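跟老丁聊天得有耐心，他说话爱绕，一个问题能从投手绕到球场门口的面摊，再绕回来的时候你已经忘了自己问过什么。好在我也不赶时间，我们约在Clastside球场三垒侧的看台上，太阳晒得人发懒，他把帽子往脸上一扣，说："你随便问，我随便答。"

老丁就是Dexter Ridgeway，Clastside队的投手教练，队里的华人球迷都管他叫老丁，他自己也认。他中文是早年在台中打球时学的，带一点点口音，骂人的时候特别标准（这是球员告诉我的，我可没亲耳听过！）。

我第一个问题当然是牛棚。上个月谁看比赛不揪心啊，七局以前领先，八局一换人，我就开始捂眼睛。他听完把帽子拿下来，说："你捂眼睛，我可不能捂。"然后他讲起对Grarkisitz的那个客场系列赛，三场输了两场，都是后援丢的分。

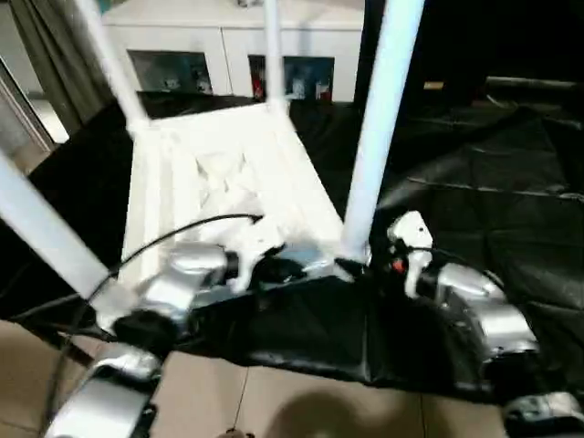 "那两场我回去看了录像，看到半夜，"他说，"球速没掉，转速也没掉，就是第一球老投坏球。你第一球坏了，打者就舒服了，他可以等嘛。"所以回来以后，他给牛棚定了个规矩，练投的时候第一球不进好球带，这一组就不算，重来。有个小伙子那天重来了六次，气得把手套往地上一摔，老丁捡起来还给他，接着让他投第七次。

我问是哪位，他不肯说。我猜是Stanciu，他笑了，也不说是，也不说不是。

说到Stanciu，我真是憋了一肚子话。这孩子刚升上来那阵子，我在这个专栏里写过，说他滑球太平，迟早挨打。老丁居然看过那篇！他说："你写得没错，但是你只写了一半。他滑球平，是因为他怕触身，手腕提前松了。怕这个东西，你不能叫他改动作，你得叫他先砸几个。"于是他们真的在打击区里立了个假人，让Stanciu往内角塞，砸到也不要紧。砸了两天，球路就下来了。
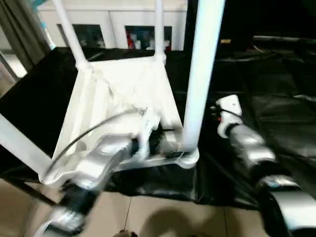
撰文：本站记者
3/8/18

我又问他先发这边怎么排。现在联盟北区咬得这么紧，我们只领先一场半，后面Oveo队最近十场赢了八场，追得我晚上睡不踏实。老丁倒是不慌，他说先发还是五个人轮，不加班，不抢日子。"你现在让人家休三天就上，赢一场，到九月份你还给人家三场。"我说那万一追上来了呢？他说追上来就追上来，又不是没被追上过。

这话我不大同意，当场就跟他争了几句。我的意思是，总有几场比赛是值得拼的，比如月底主场打Oveo那四场，王牌要是刚好差一天，难道也干等着？他想了一会儿，说那要看他自己手臂怎么讲，"手臂会讲话的，你要听"。行吧，我记下了，月底我会来听。

中间有个捡球的小朋友跑过来要签名，老丁签得特别认真，还问人家打什么位置。小朋友说捕手，他一下子来劲了，蹲下去教了半天怎么接低球，把我晾在那儿。我趁机去买了两碗牛肉面，三垒后面那家，汤头比去年淡，辣椒倒是舍得放了。 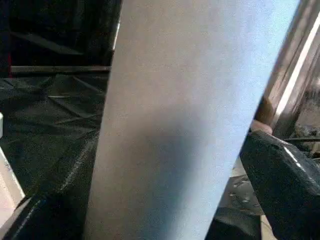 图：本站摄

吃面的时候聊得最放松。我问他投手数据看不看，他说看，但是只看两样，保送和首球好球率。防御率他不爱看，"那个东西有运气，游击手慢一步，你的防御率就上去了，你找谁讲理？"我说球迷就爱看防御率啊，记分板上也打这个。他说那就让球迷看，他管不着。

他又说起自己当球员的时候，投了八年小联盟，最后一年肩膀抬不起来，刷牙都用左手。我问他遗憾不遗憾，他扒拉了两口面，说遗憾的是有一年季后赛，捕手要变化球，他摇头，投了直球，被人家打到场外的停车场去了。"到现在我还记得那个声音，"他说，"所以我跟他们讲，你可以摇头，但是你摇了头，那一球就要投到底。"

后来球员陆续出来热身，他把碗一放就往牛棚走，走到一半又回头冲我喊，让我下次写Stanciu的时候写全一点。当晚Stanciu第八局上来，第一球，好球。第二球被打成中外野方向的高飞，接到了，我手心全是汗。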